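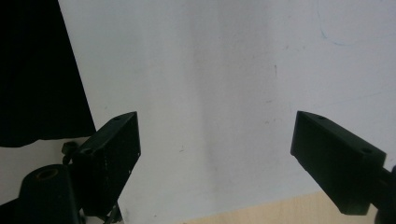
Última alteração desta página: 2021-11-15

Capítulo 2 – O que prova uma média?

Poucas frases circulam com tanta facilidade como «os estudos mostram». O leitor que abre este manual já a terá ouvido a propósito do café, do sono, dos trabalhos de casa e do preço das casas, quase sempre sem que lhe dissessem quantas pessoas foram ouvidas, quem as escolheu e o que ficou por perguntar. Este capítulo trata dessas omissões. Pede alguma paciência com a aritmética e bastante desconfiança em relação às conclusões, incluindo as nossas.

Comecemos por um caso modesto. A vila de Cumton encomendou um inquérito sobre a satisfação com os transportes locais. Responderam cerca de 500 moradores e o relatório concluiu que a população estava «globalmente satisfeita». O questionário, porém, foi distribuído dentro dos autocarros. Quem deixara de os usar, por atraso, por preço ou por simples cansaço, não teve ocasião de responder. O número de respostas impressiona, e talvez seja para isso que aparece logo na capa, mas uma amostra grande e mal colhida continua mal colhida. Aumentá-la só torna o erro mais convincente.

O segundo caso é menos evidente. A empresa Runach anunciou que os seus cursos de leitura rápida duplicavam a velocidade dos alunos. Admitamos que sim. Duplicavam em relação a quê? A primeira medição fazia-se com um texto técnico e a última com uma crónica de jornal. Ninguém mentiu, ao que parece, e os valores foram bem registados. Comparavam-se, ainda assim, duas coisas diferentes, e a palavra «velocidade» servia para as duas.

Dir-se-á que são exemplos fáceis, escolhidos para dar razão ao autor. A objeção é justa – e convém guardá-la, pois aplica-se a qualquer manual, a começar por este. Na secção 2.2 voltaremos a ela com os dados de Nasari, onde a média dos salários subiu enquanto a maioria dos trabalhadores ganhava o mesmo ou menos. Aí o cálculo está certo, a amostra é completa e a conclusão publicada continua a ser duvidosa.

Antes de avançar, o estudante deve saber distinguir média de mediana e população de amostra. Quem tiver dúvidas encontra as definições no capítulo anterior. O exercício de Căpraru, proposto em outubro às turmas do primeiro ano, foi revisto e passa para o fim da secção 2.2, com a tabela corrigida.

2 comentários · Partilhar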